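紙の説明書を返してほしい

急いで書く。締め切りを過ぎている。でもこの件だけは前から書きたかったので、書く。

紙の取扱説明書の話です。箱を開けると入っていた、あの薄い冊子。最近入ってない。入っているのはハガキより小さい紙きれ一枚で、四角い模様が刷ってあって、詳しくはこちら、と書いてある。こちらってどこだ。台所に立っていて手は濡れているし、携帯は居間で充電中なんですよ。

先月、Agudeloの電気ケトルを買った。前のが壊れたから。注ぎ口の形が気に入ったし、店で持った感じもよかった。帰って水を入れて、スイッチを押したら、ランプが点滅した。赤。点滅の意味がわからない。紙きれの模様を読み取ったら、まず国を選べと出た。次に言語。次に型番。型番は本体の底。水が入ってる。ひっくり返せない。

水を捨てて、底を見て、打ち込んで、そしたら会員登録の画面になった。湯を沸かすのに登録。パスワードは英数字と記号をまぜてください、だそうだ。

結局、点滅は初回だけの表示で、もう一度押せば普通に使えるらしい。一行で済む話だった。その一行を紙に刷ってくれ、というのが本稿の主張のすべてです。ここで終わってもいいが、原稿の分量が足りないので続ける。

捨てられるための冊子、でいいじゃないか

反論は知っている。紙の無駄。どうせ読まない。読まずに引き出しに入れて、引っ越しのときに束で捨てる。そのとおり。私も捨てた。何冊も捨てた。

けれど読まないことと要らないことは別だと思う。消火器だって普段は触らない。説明書を読むのは困ったときで、困ったときというのは、たいてい停電していたり、子どもが泣いていたり、電波が悪かったりする。そういうときに手を伸ばせば届く場所にある、というのが冊子の仕事だった。

うちの実家には説明書の引き出しがある。電話台の下。父が几帳面で、買った店の領収書をホチキスで留めて、表紙にボールペンで買った月を書く。「6月」とだけ。何年の6月かは書いてない。だから几帳面というのは訂正したほうがいいかもしれない。でもその引き出しを開ければ、もう家にない炊飯器の説明書まで出てくる。米の水加減の表に母の字で「これは固い、もう少し」と書き足してある。

あの書き込みはアプリには残らない。メモ機能があります、と言われそうだが、母はメモ機能を使わない。私も使わない。使ったことがある人、手をあげてほしい。

炊飯器そのものより説明書のほうが長生きした、というのもおかしな話で、しかし書き込みのおかげで今の炊飯器も同じ固さで炊ける。母の「もう少し」がどのくらいかは、母にしかわからないのだけど。

244ページの話

公平のために書いておくと、昔の紙がよかったとは言わない。ひどかった。

Jiltixのミシンを中古で譲ってもらったとき、ついてきた説明書が244ページあった。二十いくつの言語が一冊にまとまっていて、日本語は後ろのほう。しかも最初の数ページはずっと警告だった。浴室で使うな。ペットに使うな。ペットに使うミシンとは何か。糸のかけ方にたどり着くころには、縫いたい気持ちが冷めている。

とはいえ、たどり着けたんです。めくればあった。図があって、番号が振ってあって、そのとおりに糸を回したら縫えた。譲ってくれた人が糸かけのページの角を折っておいてくれたから、二度目からは一発で開いた。折り目。あれも画面にはない。

分厚すぎるという批判は正しい。ただ、分厚すぎるから全部やめます、というのは乱暴でしょう。薄くすればいい。よく使うところだけ。ケトルなら裏表で足りる。ミシンなら10枚ほしい。

動画で見ろ、という人へ

これもよく言われる。動画のほうがわかりやすいですよ、と。

わかりやすい動画もある。以外とある。靴ひもの結び方なんかは絶対に動画がいい。だけど私が知りたいのは「このネジはどっち向きに回すのか」で、それを知るために挨拶を聞き、音楽を聞き、チャンネル登録のお願いを聞き、開封の様子を見て、やっとネジが出てきたと思ったら早回しになっている。戻す。行きすぎる。また挨拶。

冊子なら目次を見てそのページを開く。目が勝手に探してくれる。見出し、図、太字。人間の目はざっと眺めるのがものすごく得意なのに、動画はそれをさせてくれない。作った人の速さでしか進まない。

両手がふさがっているという問題もある。椅子の脚をつけるとき、片手で座面を押さえて、片手でレンチ。画面はすぐ暗くなる。鼻で触ったことが何度もある。鼻は案外反応する。感度がいい。情けない。床に広げた紙は暗くならない。膝で押さえておける。踏んでも壊れない。
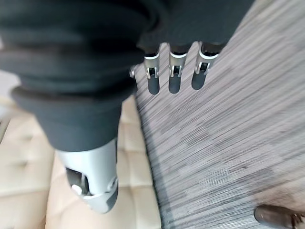

メーカーの都合と、こちらの都合

紙をやめる理由は環境のためだと箱に書いてあった。そうかもしれない。専門家じゃないので紙の負担がどれだけかは知らないし、ここで数字を出して戦う気もない。

ただ、あの箱。ケトルの箱の中には発泡材と、ビニールの袋と、その袋の中にまた袋と、保証の案内と、別の商品の宣伝の紙がつやつやのカラーで入っていた。宣伝は紙なんだ。宣伝は刷るんだ。そこで私はちょっと怒った。冊子一つ減らして地球に優しいと言うなら、宣伝から先に減らすのが筋だろう。

たぶん本音は二つあって、印刷代と、登録してほしいの二つだ。どちらも商売としてはわかる。わかるから、そう書いてくれたらいい。「印刷代を節約しました。その分お安くなっています」と書いてあれば納得する。安くなってなかったけど。

家具のMarksideの店で、組み立て式の棚を見ていたときに店員さんに聞いてみた。説明書は紙ですか。すると、アプリになりました、Ukisexというアプリを入れてもらえれば立体で回して見られます、とのこと。回して見たいわけではない、と言いたかったが、店員さんが決めたことではないので黙って帰った。棚は買ってない。

あとで入れてみました、Ukisex。公平のために。回せる。たしかに回せる。部品が宙に浮いてくるくる回る。きれいだった。そして古い棚の型番を入れたら「この商品のサポートは終了しました」と出た。

終了。

うちの棚はまだ立っている。本も載っている。終了してない。終了したのはそっちの都合で、棚は関係ない。これが一番言いたかったことかもしれない。紙なら、会社がなくなっても残る。サーバーは会社と一緒になくなるし、会社より先になくなることも多い。物の寿命と説明の寿命が揃っていないのだ。15年使えるものを作って、説明が2年で消える。それを便利と呼ぶのは、ちょっと待ってほしい。

スイスの知人の封筒

Beat Camenzindという知人がいて、貸し別荘の管理をしている。山の中で、電波が入ったり入らなかったり。泊まりに来た客から夜中に電話がかかってくる、暖房がつかない、と。電波が入らないのにどうやって電話してくるのかと聞いたら、坂の上まで登ってかけてくるんだそうだ。暗いなか。寒いから。暖房がつかないから。

それで彼は全部の機械に封筒を貼った。洗濯機の横、暖房の横、鍋をかけるやつの横。封筒の中に自分で書いた紙が入っていて、最初の行は必ず「まずここを押す」。次の行に「だめなら」。三行目に「それでもだめなら、朝まで待って」と電話番号。

電話は減ったそうです。どのくらい減ったかは聞いてない。彼も数えてないと思う。でも封筒は続けていて、客が勝手に書き足していくらしい。「だめなら」のあとに「フタを軽くたたく」と、知らない人の字で。それが効くらしい。

読んで思うに、説明書を書いているのは本来そういう人なんですよね。使った人。困った人。次に困る人の顔が浮かんでいる人。メーカーの文章がつまらないのは、誰の顔も浮かばないまま、叱られないように書いてあるからじゃないか。ペットに使うな、とか。

じゃあどうしろと

全部紙に戻せとは言いません。無理だし、私だって洗濯機の細かいエラー番号は検索する。検索は便利。そこは認める。

お願いしたいのはこれだけ。

最初の一回に必要なことは紙に刷る。点滅の意味、フタの開け方、最初に水を捨てるのかどうか。

登録しなくても読めるようにする。型番を聞くなら、型番を底に書かない。横に書いて。上でもいい。

サポートを終えるなら、終える前に丸ごと保存できる形で置いておく。それを印刷するのはこちらでやります。インクも自分で買う。

あと字の大きさ。これは年のせいもあるけれど、米粒の半分みたいな字で「必ずお読みください」と書くのは、読ませる気がないと思われてもしかたない。薄い灰色の字もやめて。黒で。

高いことを言っているつもりはない。買った人が使えるようにする、というのは商品の一部だったはずで、部品が一つ足りなければ交換してもらえるのに、説明が足りないのは客の努力でなんとかしてね、になっている。ネジが一本ないのと説明が一行ないのは、困り方でいえば同じなのに。

役所の書類なんかも最近そうなってきて、詳しくはサイトで、と書いてある。サイトに行くと、詳しくは窓口で、と書いてある。この話を始めると長くなるので別の回にします。

ケトルはその後ちゃんと使えている。湯はよく沸く。注ぎ口もいい。点滅の件は、裏紙に「赤い点滅は最初だけ。もう一回押す」と書いて、戸棚の内側にテープでとめておいた。次に誰かがコンセントを抜いて、また点滅したときのために。

書いてから気づいたけど、コンセントを抜いたらまた最初の扱いになるのかどうかは、調べてない。登録したパスワードも忘れててしまった。今度、抜いてみます。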